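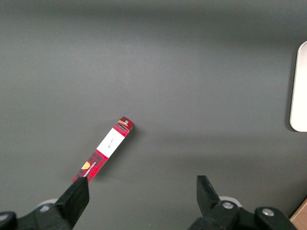
Grosska: words for the places where small things are kept

Grosska is a table of words and short phrases that people use at home for drawers, boxes, shelves, tins, hooks and corners. It was made for a course in everyday vocabulary, and later cleaned so that other persons can use it. This is version 2. The earlier version should not be mixed with this one, as the entry numbers have changed.

What is inside

The main file is entries.csv. It has 12 columns and is saved in UTF-8 with commas. The file speakers.csv gives the background of each speaker under a letter code, without name or address. The file sources.txt explains how the interviews were made. There is no audio in the package. The recordings stay with Jamila Dewan and we do not share them.

Columns you will need most often

entry_id: a number that stays the same inside one version.
phrase: what the speaker said, in normal spelling.
gloss: the meaning in plain English, written by us.
place_type: drawer, box, shelf, container, hook, floor, other.
who_uses: the speaker only, the household, or wider.
speaker: the letter code from speakers.csv.
note: free text, often empty.

Example entries

phrase: the string drawer
gloss: kitchen drawer for batteries, candles, tape and also string
place_type: drawer
who_uses: household

phrase: up with the lamps
gloss: on the high shelf in the hall; there are no lamps there now
place_type: shelf
who_uses: household

phrase: the Monday box
gloss: box by the door for things that must leave the house
place_type: box
who_uses: speaker only

How the words were collected

We spoke with 21 people, most of them in the same town. Each person walked through the home and told us where they would look for scissors, a spare key, a stamp, a lip balm, a button and a birthday candle. We asked them not to prepare. Afroza Barua did most of the talks and typed the phrases on the same evening. When a phrase was not clear to her, she called back and asked again.

The same question can give very different answers inside one family. In such case we kept all the answers as separate entries and wrote "see also" in the note column. 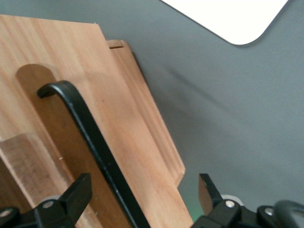

Wooden board with a rounded channel.

Choices we made with place_type

A box with a lid and a box without a lid are both "box". We tried to divide them in the first version and we could not agree, so please do not expect this difference. Baskets, jars and tins are "container". A drawer inside a box is "drawer". If the speaker named a piece of furniture but no part of it, we wrote "other" and put the name of the furniture in the note.

The spelling of family words is ours. Bastien Rolland checked that one word is spelled in one way through the whole file, but he did not check the glosses.
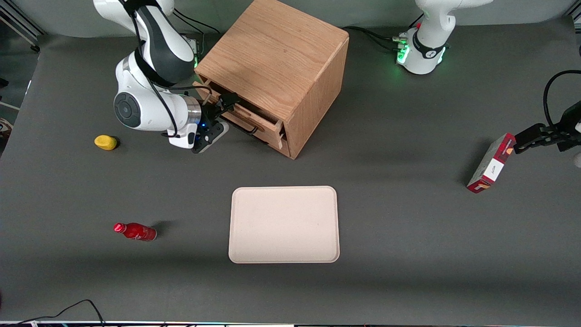 Words: Afroza Barua / Editing: Nilmini Majumder

Known problems

The column who_uses is weak. Many speakers believed that their word was known by everybody, and we had no good way to test it. Use it with care.

Roughly 100 entries have no gloss yet. They are marked with the word OPEN in the note column. If you count phrases by type, decide first if you want to keep them.

Garages and gardens are almost missing, and offices are missing completely. Older speakers gave longer answers, so they have more entries per person. Please do not compare the age groups by simple counting.

Some glosses mention brand names that the speaker used in a general sense. We left them in small letters as they were spoken.

Changes from the first version

Entries that appeared twice were joined. The old column "room" was removed, because it was filled in only by one of us. The type "hook" is new. Line endings are now the same in all files.

Use and contact

You may use the table for teaching and for research, also in changed form, if you name Grosska and the version. Please do not try to find out who the speakers are. Corrections can be sent to Tahsin Khondokar, with the entry_id and the version in the subject line. He collects them and makes the changes in November.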